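Slide 4. Reprint rights, the Kasten backlist

Kasten holds 809 titles. Of these, 26 are single-author story collections from before the paperback boom. Say the second number slowly.

Clinance buys by the volume, never by the story. Anthology rights stay with the estate and are billed separately. Pause for questions on split rights.

Slide 5. Print runs

Standard first run for a reissue is 700 copies. The Irano ghost stories went to 3,403 over four printings. New introduction, original text, no modernized spelling. Mention the dropped paragraph in the second printing, restored in the third.

Slide 6. Radio tie-ins

Bomedness recorded six of the Irano stories, unabridged. Sales rose in December and fell back by spring. Do not claim cause.
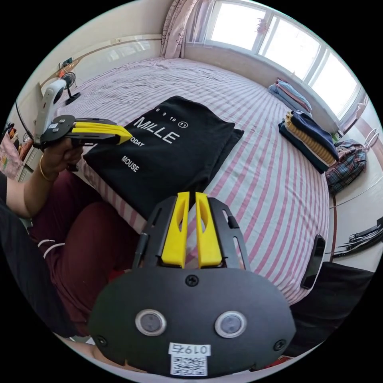

p. 26

Slide 7. Cover copy

Keep plot out of the first line. Name the best-known story on the front, list the rest on the back. Hand out the style sheet, then take questions.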